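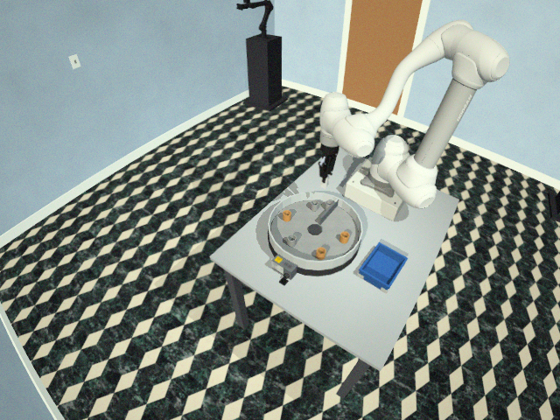 黒とクリーム色の菱形模様のタイル床。壁は淡い青、幅木は白。

市松床

市松床(いちまつゆか)は、明暗二色の正方形を交互に並べて仕上げた床の総称である。チェッカー床、チェッカーボード・フロアとも呼ばれる。素材は大理石、石灰岩、粘板岩、セメントタイル、磁器質タイル、リノリウム、塗装した木の床板など驚くほど幅広く、宮殿の大広間から町の食堂、住宅の台所や洗面所にまで使われてきた。二色の正方形を並べるだけという、これ以上ないほど簡単な規則から、部屋の広さや奥行きの感じ方まで変えてしまう力が生まれるところに、この床の尽きない面白さがある。

名称

日本語の「市松」は、江戸時代の歌舞伎役者が舞台衣装の袴にこの柄を用いて評判をとったことに由来する。それ以前は「石畳」あるいは「霰(あられ)」と呼ばれ、織物や調度の文様として親しまれていた。石畳という古い名がもともと敷石の見立てだったことを思うと、衣装の柄の名になった言葉がふたたび床に戻ってきたわけで、なんとも愉快な往復である。英語の checker は盤上遊戯の盤を指す語にさかのぼり、フランス語の damier も同じく盤に由来する。床を斜めに張ったものは日本の現場では「四半張り」「四半敷き」と呼ばれ、禅宗寺院の仏殿などに見られる瓦敷きの床と同じ名で通っている。

歴史

二色の石を組み合わせた床は古代からあり、ローマ時代の住宅や浴場には、白と黒の小片で幾何学文様を描いたモザイク床が数多く残る。中世の教会や修道院では、釉薬の色を変えた粘土タイルを交互に敷く方法が広まった。色の濃い釉と淡い釉の二種類さえ焼ければよかったため、石材の乏しい土地でもつくることができた。

ルネサンス期に入ると、市松床は透視図法と出会って一気に華やぐ。正方形が規則正しく並ぶ床は、遠近を正確に示すための格好の物差しであり、画家たちは競うように室内画の足もとにこの柄を描き込んだ。十七世紀オランダの室内画を見ると、どの家にも黒白の大理石が敷かれていたように思えてくる。ところが、当時の一般の住宅では板張りの床がふつうだったと考えられており、大理石の床は裕福な家の玄関や廊下など限られた場所のものだったらしい。絵の中の床は、画家の腕前と、絵を掛ける人の憧れの両方を映していたことになる。

十八世紀には、麻布に油性塗料を塗り重ねた「床布」に市松を描き、石の床に見せる流行が起こった。十九世紀後半にはリノリウムが登場し、さらにセメントタイルの量産も進んで、市松床は玄関ホール、商店、駅、病院へと広がった。二十世紀半ばの軽食堂や理髪店で親しまれた白黒の床は、多くがこうした弾性床材によるものである。

張り方

市松床の張り方には、目地を壁と平行に通す「芋張り」と、壁に対して四十五度に振る「四半張り」がある。

平行に張る方法は材料の無駄が少なく、割り付けも容易である。正方形の列がまっすぐ壁に向かって走るため、廊下に使うと長さが強調される。ただし壁がわずかでも傾いていると、壁際の一列が端から端まで少しずつ細くなり、柄の明快さが災いしてすぐに目についてしまう。

斜めに張る方法は、正方形が菱形に見えることから独特の動きが生まれる。視線が対角線に沿って流れ、細長い部屋でも幅がゆったりと感じられる。壁との接点はすべて三角形や五角形に切った端材になるので、壁の傾きは目立ちにくい。反面、切断の手間と材料のロスは増える。このため、四周に単色の縁取りをまわして切り口を整理することが多い。縁取りの幅をタイル一枚分にするか、半枚分にするかで部屋の印象ががらりと変わり、職人の好みがもっとも表れるところでもある。
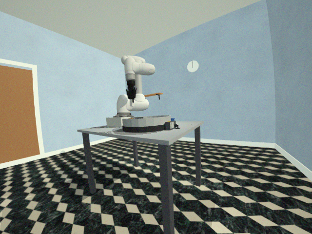
割り付けの起点も大切である。部屋の中心にタイルの中心を置く「枚中心」と、目地の交点を置く「目地中心」の二通りがあり、左右の壁際に残る寸法を見比べて選ぶ。市松では、これに色の問題が加わる。枚中心にすると、中央に立つ一枚が明色か暗色かを決めなければならない。入口の敷居に接する一枚をどちらの色にするかも同じように悩ましく、明るい色から踏み込む床と、暗い色から踏み込む床では、戸を開けた瞬間の気分がまるで違う。

オヴリー(Ovley)のタイル職人ジャミラ・ミア(Jamila Miah)は、講習用の手引きの中で、接着に入る前に入口から部屋の中央まで一列だけ仮に並べ、戸の外に立って眺めるよう勧めている。仮並べした列を一枚分ずらせば明暗がそっくり入れ替わるので、両方を見てから決められる。ミアの手引きには「床は戸口で一度、部屋の奥でもう一度見ること」とあり、奥から振り返る確認までが仮並べの工程に含まれている。

目地は細いほど柄が引き締まる。縁を研磨して寸法をそろえた石や磁器質タイルでは2ミリの目地がよく選ばれる。目地の色は明暗どちらかのタイルに寄せるか、中間の灰色にする。白い目地は暗色のタイルを一枚ずつ浮かび上がらせ、黒い目地は明色のタイルをきりりと縁取る。中間色はその両方を少しずつ抑え、床全体をひとつの面としてまとめてくれる。

色と素材

もっともよく知られるのは黒と白の組み合わせだが、実際の市松床の色はじつに多彩である。黒に合わせる明色を純白からクリーム色や象牙色に変えるだけで、対比はぐっと穏やかになり、古い建物の木部や真鍮の金具ともなじむ。暗色の側では、深い緑の地に白や淡緑の脈が走る蛇紋岩が古くから愛されてきた。離れると黒に近く、かがみ込むと緑の濃淡が現れるという二段構えの楽しみがあり、この石を見に膝をつく愛好家は後を絶たない。ほかに赤茶と黄土、灰青と白、同じ石の磨き仕上げと粗面仕上げを交互にしただけの、光の加減で柄が見え隠れする床もある。

石の場合、明色と暗色で硬さや吸水性が違うことが多い。柔らかい側が先にすり減ると、長い年月のうちに床面がかすかに波打つ。手入れの観点からは欠点だが、朝の低い光がさし込むとこの起伏が浮かび上がり、どの場所がよく踏まれてきたかまで読み取れる。古い市松床を訪ねるなら、ぜひ午前中の早い時刻を選びたい。

壁や天井との取り合わせも見どころである。床の対比が強いだけに、壁は無地の淡い色にとどめる例が多い。水色、薄緑、灰白などがよく使われ、床との境に白い幅木を入れると、柄の端がくっきりと収まる。反対に、腰壁まで同じ二色で仕上げ、床が壁へ折れ上がるように見せる遊び心に富んだ室内もある。

視覚効果

市松床は錯視の宝庫でもある。よく知られた「カフェウォール錯視」は、明暗の正方形を一段ごとにずらして積み、間に灰色の線を入れると、平行な線が傾いて見える現象である。床でも、張り始めの位置を列ごとに半端にずらすと同様の効果が現れるため、通常の市松では目地をきちんと通す。

奥行きの知覚との関係も深い。同じ大きさの正方形が遠ざかるにつれて小さく平たく見えることは、距離を知る強い手がかりになる。舞台美術ではこれを逆手にとり、奥へ行くほど正方形を小さく描いて、浅い舞台を深く見せてきた。コンピューターグラフィックスの世界でも市松は初期から定番の柄であり、反射や歪み、質感の貼り付け具合を一目で確かめられる便利さから、今も仮の床として盛んに使われている。大理石の広間と画面の中の床が同じ柄で結ばれているのは、考えるほどに楽しい。

主な例

エルビー(Elby)の旧穀物取引所の床は、4,000枚の石を四半敷きにした大規模なもので、濃緑色の蛇紋岩と淡黄色の石灰岩が使われている。取引所の閉鎖後は倉庫となり、長く板で覆われていたことが幸いして、中央部の石は角まで鋭く残る。柱の根もとでは石が八角形の台座に沿って切り込まれており、その合わせの精密さは何度見ても見事というほかない。

ヘティアーラッチ邸(Hettiarachchi House)の玄関床は、これとは対照的に小ぶりで、用いられたタイルは258枚である。一辺20センチのセメントタイルを壁と平行に敷き、縁取りは設けていない。建築史家メナカ・サハ(Menaka Saha)は、階段下の一角で明色が二枚続いていることに注目し、階段の位置が工事中に変更された痕跡であると論じた。規則が単純な床は、こうしたわずかな乱れから建物の来歴を語り出す。サハの論考は、間取り図の失われた住宅を床から読み解く試みとして、今読んでもわくわくさせられる。

この邸宅のタイルを製造したのはラモラリ(Lamolari)製陶所で、裏面に押された菱形の刻印によって識別できる。同製陶所の暗色タイルは顔料の層が厚く、表面が摩耗しても色が抜けにくい。補修用に残された型の一部は、現在もオヴリーの工房で使われている。

手入れと補修

日常の手入れは、砂を掃き取り、固く絞った布で拭くことが基本である。大理石や石灰岩は酸に弱く、酢や柑橘類の汁がつくと艶が曇る。明色の石には汚れが、暗色の石には擦り傷や白い水垢が出やすいので、両方を見比べながら洗剤と研磨の程度を決める。

割れた石を取り替える際には、新しい石の色が周囲より鮮やかに見えることがある。家具の下や戸棚の奥など、目立たない場所から同じ床の石を外して移し、抜いた跡に新材を入れる方法が古くから行われている。セメントタイルは施工後に吸い込み止めを塗り、古くなった塗膜を剝がしてから塗り直す。目地が痩せたときは、もとの目地の色を隅の汚れていない部分で確かめてから材料を調合する。

関連項目

市松模様
四半敷き
セメントタイル
カフェウォール錯視
蛇紋岩
リノリウム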